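Filed under: Galleries / Robots at home and at work

Can it do the chores yet?

I have been asked this question by my mother-in-law, by the man who services our dishwasher and by nearly every parent at the school gate, so when Ayantu Nigatu suggested we put up a gallery on it I said yes before she'd finished her sentence. Chores are my favourite subject in robotics, partly because I do so many of them myself, and partly because they are such a fair test. A factory arm welding the same seam all day is a marvellous thing, but it has never had to cope with a tea towel somebody dropped behind the bin.

My own answer, for what it's worth, is "some of them, slowly, if you tidy up first". I know that's a bit of a let-down! Vacuuming has been sorted for years, more or less, provided you don't own a rug with tassels. Folding is coming along – Bronisława Nowicki has followed the laundry side for 7 years and is far more cheerful about it than I am – but I have watched a machine spend 8 minutes on one T-shirt and then put it down with a sleeve hanging out, and I felt a good deal of sympathy for it, because mine look the same. Dishes are harder again. Glass is slippery, cutlery hides under plates, and every household stacks its racks in its own peculiar way and is quite sure that everyone else's way is wrong.

Shops and workrooms are a kinder place to start, I think. The shelves stay where they are, the stock comes in known sizes, and there is usually a person nearby who can step in when something rolls off the bench. Even so, the little jobs at the end of the day are the ones I'd most like to hand over: facing up the shelves, wiping down the counter, putting the pens back where they live. They take five minutes each and there are always more of them than you remembered.

Ayantu and I will add to this page as we go, so do look in again in May if you enjoy this sort of thing. If you have a chore you'd like us to look into, write and tell us what it is and how you do it yourself. The second part is the bit we find most useful.

Putting the pens away is a job I'd have called easy until I started paying attention to my own hands. I roll a marker upright between finger and thumb without a thought, and I generally have the next one half picked up before the first is in its cup. With two stiff black fingers you have to be choosier about your grip. The blue-capped marker is standing nicely upright between the tips, and there's another lying on the table off to the right, at the sort of careless angle I leave mine in.
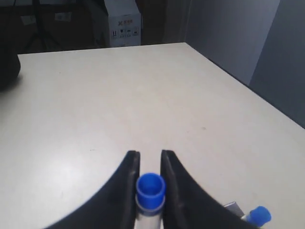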